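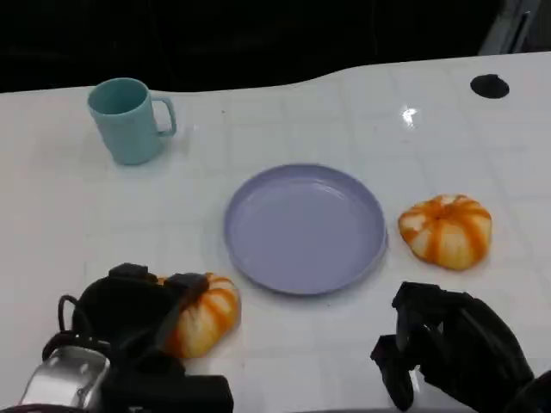 Hi Mitsuko,

You asked for something you could read over coffee before the budget meeting, so I'm skipping the template this time. The numbers are in the sheet I sent with the invoice. What follows is how the table-laying and plating work is going at Mellinetti, and how the kitchen and banquet people are getting on with it.

Quick reminder of where we left off in December. Mellinetti does the catering for the Limivard conference building, and the job we picked was the prep before a sitting: plate in the middle, mug up and to the side, bread on the plate, a bit of table decoration. It's the part of the shift that people like least, and it always lands when everyone is needed somewhere else. We agreed to get the handling right on one table first and leave trays and carts for the next phase.

So, the handling. The two-handed setup is doing better than I expected on the hard, lumpy stuff. Little pumpkins are great practice because no two have quite the same ribs, and a grip that works on one slides off the next. The hands now take a pumpkin from above, with the fingers over the top, and that was Dabbas's suggestion – he has run the banquet floor for years and he simply showed us how he picks them up when he's got an armful of other things. We had been coming in from the side for weeks. I felt a little silly!

Mugs are fine as long as the handle is turned out where a finger can get at it. Plates are okay to set down and still annoying to pick up, especially the ones with a low rim on a shiny table. Glare is part of that, and I've asked the building people if we can dim one row of lights. No answer so far.

Bread is where most of my time has gone. 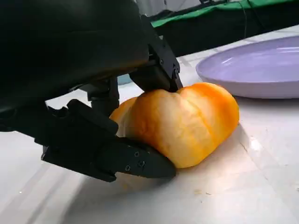
A roll gives when you squeeze it, and the grip has to stop somewhere between dropping it and leaving a dent that a guest would notice. We still leave dents. Jorkora, who bakes for the morning sittings, looked over a batch of 53 and pulled out 9 she would not have sent to a table, mostly for marks on the top crust. She was pretty nice about it, but she was also right, and I've taken her batch as our measure from here on. One of the fingers goes in low, under the side of the roll, and that seems kinder to the crust than pinching from above, so the next round of tuning is about letting the low finger do more of the carrying. Crumbs are a smaller headache. Somebody has to wipe the table between runs and for now it's usually me.

Now the people side, which I know is the bit you get asked about.

When we started, the worry on the floor was hours. I can't tell you that worry has gone away. Mellinetti has put in writing that nobody's shifts get cut during the trial, and that helped, but a couple of the part-timers asked me straight out what happens after the trial and I had to say I didn't know. I'd really like us to have a better answer than that before the next phase, and I think it has to come from you and the Mellinetti office together. It shouldn't come from me standing next to the robot.

What has changed day to day is more mixed than I'd guessed. The early crew likes having 85 minutes less of bending over tables in a week, and two of them now spend that time on the allergy cards, which used to get done in a rush. On the other hand, there's a new chore: objects have to be put out in reach and the right way around before a run, and that fell on whoever happened to be nearest. People got grumpy about it, fairly enough. We've since put it on the rota as a proper task with a name against it, and the grumbling has mostly moved on to the parking.

Training went okay. Everyone on the early crew can now stop the arms, clear the table and start a run again without calling me. I'd like to do the evening crew too, but their shift starts at 4 p.m. and goes straight into service, so they'd need paid time before it. It isn't in the current budget. Could we talk about moving some of the travel money over? I've barely touched it.

Next up for me: the softer grip on bread, picking up plates by the rim, and another batch for Jorkora to pick through. After that I'd like to try a full setting with Dabbas doing the placing on one side of the table and the hands on the other, to see how close together they can comfortably work.

Call me if the travel money thing is a problem. I'm at the Limivard kitchen most mornings and the signal by the loading door is fine.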